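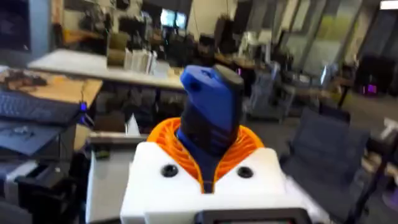
Hannelore Wyssから返信。仕分けをアームに渡したら、空いた時間は何に使うのか。人を減らす話なら先に言ってほしい、とのこと。

もっともな質問なので、以下、連投で答える。

Plenauの返却品仕分けは、玩具レンタルの戻りを品目ごとに容器へ分ける作業。登録は134品目。これまでは全部手作業で、分類表は1996年に作ったものに行を足しながら使ってきた。

自動化の対象は「つかむ」と「入れる」だけ。検品、欠品の判断、洗浄の要否は人のまま。2月の計画書では検品も対象に入っていたが、割れや欠けの判定基準を文章にできず外した。 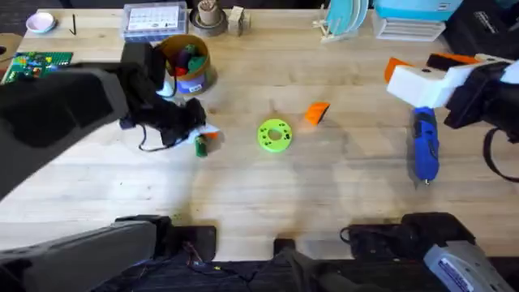 人員は減らさない。変わるのは1日の時間配分で、仕分けに立つ時間が減り、例外処理と教示の時間が増える。教示は勤務時間に数える。最初の案では「空き時間に実施」となっていて、Liesl Camenzindが差し戻した。正しい指摘だったと思う。

教示の中身は、人が動作をやってみせて記録し、使えないものを捨てる作業。1枠14分で交代する。長くすると後半の動作が雑になり、捨てる分が増えるため。

現場で一番もめたのは速度ではなく停止の扱い。アームが止まったとき、誰が近づいてよいか。現在の手順は、停止ボタン、表示の確認、物を取り除く、再開の順。取り除く前に再開を押せる設定は無効にした。

例外の記録は164件超。多いのは、柔らかい物の形が毎回違うケースと、隣の物が一緒に持ち上がるケース。分類表の「その他」に入れていた品目が、そのまま例外の上位に並んでいる。表の問題でもあるので、表のほうも直している。

形の決まったプラスチックの野菜は比較的扱いやすい。ただしニンジンは葉と本体で幅が違うので、つかむ位置を別に指定する。キュウリのように長い物は、容器に入れるときの向きも決めておく必要がある。

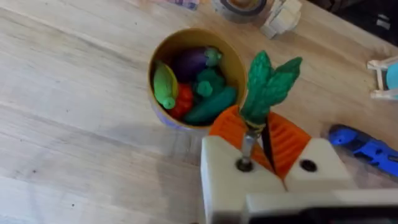

写真:Christos Makris

手順書はLuzius Reisingerと書き直し中。旧版は「慣れた人に聞く」が3か所あり、全部、具体的な条件に置き換えた。慣れた人の側からは、聞かれる回数が減って作業が途切れなくなったという声と、相談されなくなって状況がつかみにくいという声の両方が出ている。後者への対応として、始業時に前日の例外を10分で読み合わせている。

評価の項目も変える。処理点数は個人の指標から外した。アームの担当と例外の担当で数字が比べられない。代わりの指標は未定。案があれば返信で。

Wyssさんへの追加回答。夜間の無人運転は予定なし。例外が出た時点で止まる構成なので、人がいない時間に動かしても朝まで止まったままになる。

次は容器の配置について書く。左右のアームで手前と奥の分担を変えた件。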